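Dong-hyun Tak writes the planning software at Letar, and he does not like the word "smart". His planner, called Dagdag, makes one decision at a time: which arm moves, which arm waits. The first version treated two arms as one big machine, and it was slow. In August his colleague Dong-geon Shim split it into two small planners that share a calendar of space. Each one books the air it needs — then gives it back.

Soft things are the present trouble. A fabric cylinder changes its shape when it is squeezed, so the planner must work with a guess and correct it on the way. 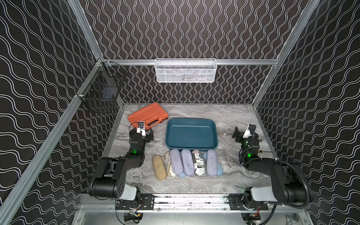

Why not plan the whole task before moving? A long plan gets old quickly, and Dagdag prefers to make a short one again and again, up to 76 times in one task.

Shim keeps a log of 1184 runs and reads the failed ones first. Most of them, he says, are arguments about the middle of the table, where both arms want to go. He would like to colour them by cause, but the tool for this is still on his list.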